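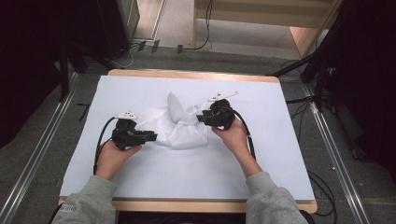 3. Setting up and looking after the cloth station

When I joined the project in August, the station already existed, more or less, but only Octavian Nedelcu really knew how to bring it up in the morning. He kept most of it in his head and the rest on a sheet taped inside a cupboard door. A good part of my work was getting all of that written down, and I am grateful to him for the patience with which he answered the same questions over and over.

3.1 The table

The table is covered with a large sheet of pale paper, which we smooth out by hand before each session. Bare wood gave us trouble early on — the thin white cloths caught on the grain near the edge, and Brândușa Sârbu found small pulled threads in several of them. Paper slides a little, so it has to be checked again whenever someone leans on the table. We change it when it creases badly, and I would ask whoever takes over from me not to be mean with it!

3.2 The grippers

The two black grippers are held one in each hand and work towards each other, with the cloth bunched between them. Each has its own marker piece on top and its own cable. Before a session the operator opens and closes both jaws 12 times and watches the reading on the Plurkell software. If the closed value has drifted by more than 7 units, the gripper is zeroed again and the check repeated from the start.

The marker pieces are the part I worried about most. A loose one still looks perfectly fine, and the first you know of it is a wandering track on the plot. Tharun Kurian taught me to give each one a gentle twist with finger and thumb (gentle, please) and to tighten it only if it moves.

3.3 The cables

Most of our faults came from here. The cables run from the grippers back past the wrists and over the paper, and when a person turns their hand to lift a fold, the cable turns as well. Over up to 1,000 grasps this works the plug loose. I replaced the right-hand cable once and re-seated the left more often than I would like to admit.

My routine, which Dorin Husar has since added to the lab notes:

Unplug both grippers before touching either connector.
Look at the pins under the lamp and blow out any lint.
Leave a slack loop by the hand, wide enough for a full turn of the wrist.
Plug in, wait for both readings, and repeat the jaw check.

3.4 What is still open

The cables on the floor to the right of the table need a proper cover, and I ran out of time for it. The jaw pads also want comparing with the softer Bremix ones that Cornel Dumitrescu ordered, which arrived on my last Thursday and are in the drawer with the spare markers.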